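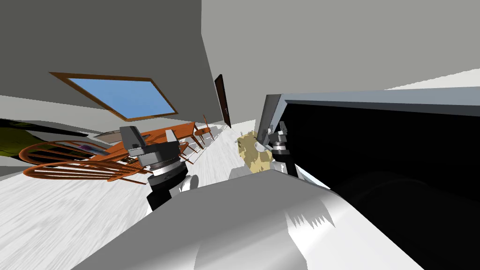 4 Demonstrationen in der Simulation aufzeichnen

Dieser Abschnitt beschreibt die Aufnahme von Teleoperations-Demonstrationen mit Warkia 2 in der Umgebung "Wohnraum". Vorausgesetzt wird eine abgeschlossene Einrichtung nach Abschnitt 3. Für die Aufnahme am realen Aufbau gilt Abschnitt 6.

4.1 Sitzung anlegen

1. Simulationsserver starten und warten, bis die Statuszeile "bereit" meldet.
2. Unter Projekt > Neue Sitzung die Umgebung "Wohnraum" und das Robotermodell mit zwei Armen wählen.
3. Aufgabenbeschreibung eingeben. Ein Satz im Imperativ, ohne Eigennamen. Die Beschreibung wird unverändert als Sprachvorgabe in jede Episode geschrieben.
4. Startwert der Objektplatzierung auf "pro Episode neu" setzen.
5. Kameraströme aktivieren: eine Übersichtskamera, je eine Handgelenkkamera links und rechts.
6. Mit Übernehmen bestätigen. Die Ströme lassen sich danach in dieser Sitzung nicht mehr ändern.

Hinweis: Der Bonari-Handregler muss vor Schritt 1 angeschlossen sein. Später angeschlossene Regler werden erst nach einem Neustart des Servers erkannt.

4.2 Handgelenkkameras prüfen

Die Handgelenkkameras sind fest mit dem Greifer verbunden und drehen sich mit ihm. Ein schräger Horizont im Vorschaubild ist kein Fehler und wird nicht korrigiert. Zu prüfen ist allein, ob beide Finger im Bild liegen.

1. Beide Greifer vollständig öffnen.
2. Vorschau der jeweiligen Handgelenkkamera aufrufen.
3. Kontrollieren, dass beide Fingerspitzen sichtbar sind und der Zwischenraum frei ist.
4. Greifer einmal schließen und wieder öffnen. Anzeigewert und Bild müssen gleich laufen.

Unterschiedlich helle Innenflächen der Finger entstehen durch die Beleuchtung der Umgebung und sind zulässig. 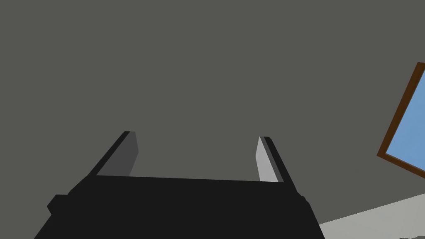
Muss eine Episode verworfen werden, wenn der erste Griff danebengeht?
Solange der Bediener den Griff ohne Zurücksetzen der Umgebung wiederholt und die Aufgabe abschließt, bleibt die Episode gültig. Sie erhält das Merkmal "Korrektur" und kann beim Export gesondert gefiltert werden.

4.3 Episode aufnehmen

1. Beide Arme in Grundstellung fahren (Taste G).
2. Aufnahme mit der Leertaste starten. Die ersten Schritte ohne Bewegung werden beim Export entfernt.
3. Aufgabe in gleichmäßigem Tempo ausführen. Pausen mitten in der Bewegung vermeiden – das Modell lernt sie mit.
4. Nach Abschluss Greifer öffnen und Arme vom Objekt lösen.
5. Aufnahme mit der Leertaste beenden.
6. Episode als "Erfolg", "Korrektur" oder "Verworfen" kennzeichnen.

Die maximale Länge beträgt 2.000 Schritte. Bei Erreichen der Grenze bricht die Aufnahme ab und die Episode wird automatisch als "Verworfen" abgelegt. Der Referenzdatensatz Clilham umfasst 1.976 Episoden, davon 122 mit dem Merkmal "Korrektur".

Vorsicht: Während einer laufenden Aufnahme die Umgebung nicht zurücksetzen. Zustandsdaten und Kamerabilder werden in getrennte Dateien geschrieben und passen danach nicht mehr zueinander. Die Episode ist dann nicht wiederherstellbar.

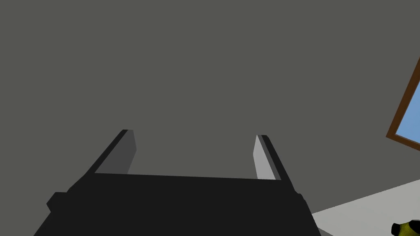
Lesezeit: 3 Minuten

4.4 Episoden sichten

Jede Episode wird vor dem Export von einer zweiten Person gesichtet. In der Wiedergabe lassen sich alle drei Kameraströme gemeinsam abspielen.

1. Episode öffnen und mit vierfacher Geschwindigkeit durchlaufen lassen.
2. Anfang und Ende in Einzelschritten kontrollieren.
3. Kennzeichnung bestätigen oder ändern. Änderungen werden mit Benutzerkürzel protokolliert.

Bildabschnitte mit leerem, offenem Greifer vor einer Wand gehören zum normalen Anfahrweg. Sie werden nicht herausgeschnitten. Objekte am Bildrand bleiben ebenfalls unverändert, auch wenn sie für die Aufgabe keine Rolle spielen.

4.5 Export

1. Sitzung schließen.
2. Export > Björklund-Format wählen.
3. Filter setzen. Voreinstellung: "Erfolg" und "Korrektur".
4. Zielverzeichnis angeben. Pro Sitzung mindestens 280 GB freien Speicher vorsehen, wenn die Bilder unkomprimiert abgelegt werden.
5. Prüfbericht abwarten. Meldet er fehlende Bilder, den Export nicht weiterverwenden und ab Schritt 2 wiederholen.

Hinweis: Exporte aus Warkia 1 enthalten keinen Strom der rechten Handgelenkkamera und dürfen nicht mit neueren Daten zusammengeführt werden.

Redaktion: Ainhoa Carretero
Stand: 5. Juli 2020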